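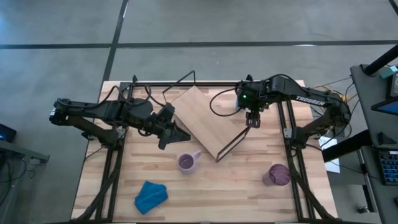

*A butcher-block top in pale, reddish and honey-toned strips.*

A **wooden tabletop** is the flat part of a table, when that part is made of wood, and I've been wanting to write this entry for ages! It covers solid planks, glued-up strips and the cheaper layered kinds, how they're put together, how they move around with the weather, and what people rub on them. Legs have their own entry (a long one, sorry). Countertops are close cousins and I'll wander into them now and then, mostly because the oil is the same.

## Names

People use "butcher block" for almost anything made of strips these days. The old butcher's block was a heavy lump of hardwood with the ends of the grain facing up, so the cleaver went in between the fibers and the surface sort of closed up again behind it. What you usually get on a table is *edge grain*, long strips turned on their sides and glued face to face. *Face grain* (also sold as "plank" or "wide plank") shows the broad side of each board and gives you those big arching patterns everybody loves in a dining room. All three get called butcher block in stores, so look at the end of the slab before you pay.

"Slab" properly means a single slice of a log. "Top" is what most woodworkers say for any of them, and it's what I'll say from here on.

## How a top is made

The boards are dried first, either stacked outdoors with little sticks between the layers or in a kiln. Then they're flattened, planed to one thickness and cut straight along the edges. A dry run in the clamps comes next, and I'd beg you not to skip it — glue makes everybody panic, and a panicking person can't find the good side of a board.

For a strip top, the maker rips the boards narrow and stands them on edge. Mixing species or just mixing shades from one pile is common, partly for looks and partly to use up short pieces. Longer tops often have strips that are joined end to end as well, sometimes with zigzag cuts called finger joints. A top where every strip runs the full length costs more and is sold as "full stave" or "continuous stave."

Ordinary yellow wood glue is stronger than the wood next to it if the joint is tight. I had a hard time believing this until Senad Kos handed me an offcut at his shop in Hukdale and told me to break it on the seam with a mallet. It broke right next to the seam! I've kept both halves on a windowsill ever since and I show them to visitors, who are polite.

### Which way the rings go

You'll hear that the growth rings in neighboring boards should alternate, one curving up and the next curving down, so any cupping comes out as small ripples and the whole top doesn't turn into a trough. You'll also hear that this is old superstition and you should simply put the prettiest side up. I've met very calm people who hold each view. With narrow strips it hardly matters, and with wide planks I go with pretty and make sure the top is fastened down properly.

## Movement

If you only read one section, read this one. Wood takes in moisture from the air and gives it back, and it swells and shrinks as it does so, mostly across the grain and barely at all along it. A top gets wider in a sticky summer and narrower when the heat comes on. No varnish stops this. Finish slows it down, that's all.

So a top can't be screwed tight to its base all the way across. Something has to give, and if you haven't given it anything, the wood picks its own spot and splits there. The usual answers are:

- slotted screw holes, with the slots running across the grain
- figure-8 fasteners, the little metal ones that swivel
- Z-clips that sit in a groove cut on the inside of the apron
- wooden buttons, the old-fashioned version of the same idea, and my favorite because you can make them out of scrap

Breadboard ends (the crosswise pieces you see on farmhouse tables) are there to keep a wide top flat while still letting it move. They're pinned firmly in the middle and loosely toward the outside. Twice a year or so the ends won't line up with the sides, and people write to me thinking the table is broken. It's fine. Come back in June and it'll have changed its mind.

Brenda Cisternas, who edits the flooring entries, asked me to add that flooring moves for the same reasons and has its own page. Consider it added.

## Woods people use

**Hard maple** is the standard for strip tops in the United States. It's pale, dense and closed-grained, and crumbs don't lodge in it. It goes a bit yellow with age.

**Birch** and **beech** are pale too. Beech is everywhere in Europe, takes a beating nicely, and moves more than I'd like with the seasons.

**Cherry** starts pinkish and darkens in the light. Leave a fruit bowl on a new cherry top for a couple of months and you'll have a fruit-bowl-shaped ghost. It does fade in once the rest of the top is the same age, so please don't sand it out right away like I did.

**Walnut** goes the other way and gets lighter over the years. **Oak** is strong and open-grained, and it'll turn black where wet iron sits on it. I have a ring from a can on mine that I've stopped fighting.

**Pine** is soft. You can write a letter on one sheet of paper and read it in the tabletop afterward. Some people hate that, and I grew up doing homework on one and think it's lovely.

**Rubberwood** comes from the latex tree after its tapping years are over. It's pale, cheap and a lot better than its reputation, as long as it stays dry.

## Wear

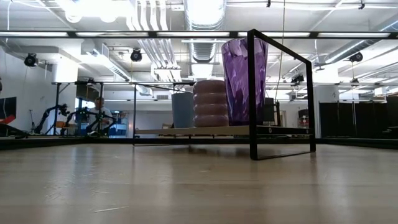 *Scuffs and faint grain lines on a pale wooden top.*

Pale tops are kind to dust and hard on everything else. Scuffs from things being dragged tend to be in the finish and not the wood, and those often come off with a soft cloth and a little paste wax. Dents are a different matter, with the fibers squashed but still there, and a damp cloth and a warm iron will often swell them back up. (Bare or oiled wood only. On varnish you'll make a white cloud, and then you'll have a dent with a cloud over it.)

Speaking of white clouds: a white ring means moisture is in the finish, and it may go away by itself in a day or two. A dark ring means it got down to the wood. Oxalic acid, sold as wood bleach, takes out a lot of dark rings, but it's nasty stuff, so wear gloves and goggles, rinse it well, and follow the package.

Scratches that catch a fingernail need sanding, and sanding one spot leaves a dip you'll see every evening when the light comes in low. Do the whole top or leave it alone.

## Finishes

Oh boy. This is where I get letters.

**Mineral oil** never hardens. It soaks in, looks wonderful for a few weeks and wanders off. It's easy and cheap and you can't really do it wrong, short of putting on so much that your sleeves stick.
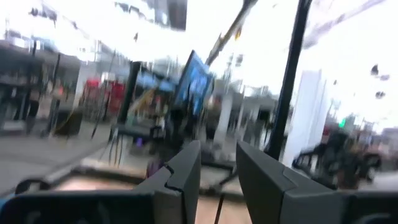 **Mineral oil with beeswax** lasts a little longer and smells better. You warm the two together gently over water, let it set up in a jar, and rub it on with an old T-shirt.

**Tung oil** and **linseed oil** do harden, slowly. Real raw linseed takes forever. "Boiled" linseed isn't boiled at all, it has driers mixed in, and the driers are why I don't use it where food goes. Rags soaked in either oil can heat up and catch fire on their own when they're wadded up. Lay them flat outdoors until they're stiff. I know everybody says this, and I've also seen the black patch on the floor at the Obradović place in Turnness, so I'm saying it too.

**Hardwax oil** is the one I've ended up with at home. Thin coats, buff off the extra, and you can patch a worn corner without stripping the lot.

**Polyurethane** gives the toughest film and the most trouble later. It's great for a few years with kids in the house. Once it starts to peel there's no patching it nicely, and you're looking at a weekend with a sander.

**Shellac** is gorgeous and I love it, and it can't stand alcohol or a hot mug, so maybe not for the table you eat at.

### How often to oil

The old saying is once a day for a week, once a week for a month, once a month for a year. I've never managed it. Drip a little water on the top: if it beads you're good, and if it sinks in and leaves a dark spot it's time.

## Disputed points

*Wood versus plastic for food.* Nabila Erraji and I went back and forth on the talk page about this until the page got slow to load. I've kept it out of the main text. Wash either one with soap and hot water, dry it, and don't leave chicken sitting there.

*Whether to finish the underside.* I say yes, same number of coats, to keep the two faces trading moisture at the same speed. Krešimir Mujić says he has never once finished an underside and his tops are flat. I've been to Dronelville and put a straightedge on them, and they are, which is very annoying. I still do mine.

*Whether veneer counts as a wooden top.* It's wood and it's on top. I'm leaving it in.

## See also

- Apron (furniture)
- Breadboard end
- Cutting board, care of
- Figure-8 fastener
- Table leg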